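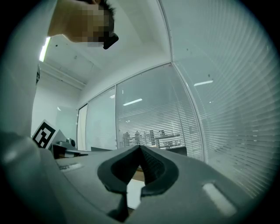
The Clondard office: glass, blinds and a lot of light

Gallery posted 01/07/2022

We love a room that gets on with its job, and the Stestora office in Clondard is one of those! It sits on the second floor of a plain block on Man Street, and you would walk right past it from outside. Upstairs it's a different story. The partitions are glass, the blinds are the old-fashioned slatted kind we can't get enough of, and the white ceiling bounces the light all over the place. We spent most of a day there with the doors open and the coffee going, and came home with far more pictures than we needed. Click any of them for the larger size.

1. The glass partitions
Glass panels with horizontal slatted blinds, so you can have company or quiet depending on which way you turn the rod. We've seen plenty of offices pull their blinds out in favor of frosted film, and we're so glad this one kept them.

2. Blinds, close up
Slats half open, late in the morning. The stripes they throw on the carpet move right across the room by lunchtime (yes, we watched).

3. Overhead
Long fluorescent light, white ceiling. Nothing fancy, and it gives a lovely even glow over the work surfaces. Stestora looked at swapping the fittings for pendants and decided against it. Good call.

4. Where the wall meets the ceiling
We're trim people, so this one is for us. A simple line along the top of the wall, painted to match, and it makes the whole room look finished.

5. The long desk
Terkton desk system, bought secondhand and nearly 20 years old. The legs adjust with a hand crank that squeaks, and everyone we met was proud of it.

6. Cable tray
Under the same desk. Every cord has a paper tag with the date it was plugged in. We went straight home and did ours!

7. The corner shelf
Manuals on the bottom, mugs in the middle, a fern on top that has outlived 2 office moves. It gets watered from the green mug and only the green mug.

8. Meeting room, door open
Seats eight, or 12 if people bring their own chairs. The table came with the lease and is too big to go back out through the door, so it's staying.

9. Same room, blinds closed
Taken a minute later. It's amazing how much smaller and cozier the place feels – we could have curled up in there with a book.

10. Coffee corner
The counter was cut down from an old reception desk, and you can still find the screw holes if you look along the left side. The cookies were excellent.

11. Window side
Looking toward Man Street over the parking lot. On a clear day you get the hills too, but we had clouds that afternoon and liked the softer light anyway.

12. Last one before we left
Chairs pushed in, lights off, a bit of sun still coming through the slats. Probably our favorite of the set.

We're going back in August, when the hallway outside is due to be repainted – they're choosing between a warm gray and a really bold yellow. Our vote is for the yellow. New pictures will go up on this page.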